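Skullura cell: simulation setup and care notes

This README is for the people who keep the Skullura cell running at the Plendham site. It covers the simulated twin of the cell, the camera on the wrist and the gripper settings. The real arm has its own notes in the Jendidholm folder.

What is inside

The set has 581 episodes. Each episode is stored with joint positions, gripper opening and one wrist view. The nicholas branch has the old gripper model -- please do not mix the two, the finger length is different.

Before you start

Load the cell file first, then the objects. If you load the objects first, they get the default friction and the fingers lose them.
Set the gripper force to 50 percent. Higher values make the small objects jump.
Set the wrist joint to 90 degrees and save this as home.
Open and close the fingers 2 times and compare the opening with the value in the log.

Checking the wrist camera

The camera must look along the fingers, and both fingertips must stay in view when the gripper is open. Do this check again after every change of the gripper mesh. Objects low in the view can be hidden by the gripper body, so do not use this view alone to check their position.

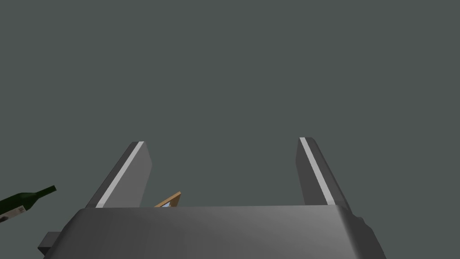

Wrist view, simulated. Fingers apart, green bottle at left, part of a tan object behind the gripper body.

Known problems

The background is plain gray in the wrist view. The table texture is still on our list.
After a reset the camera offset sometimes goes back to zero. Load the cell file again and repeat the check.

Last change: February, new finger mesh.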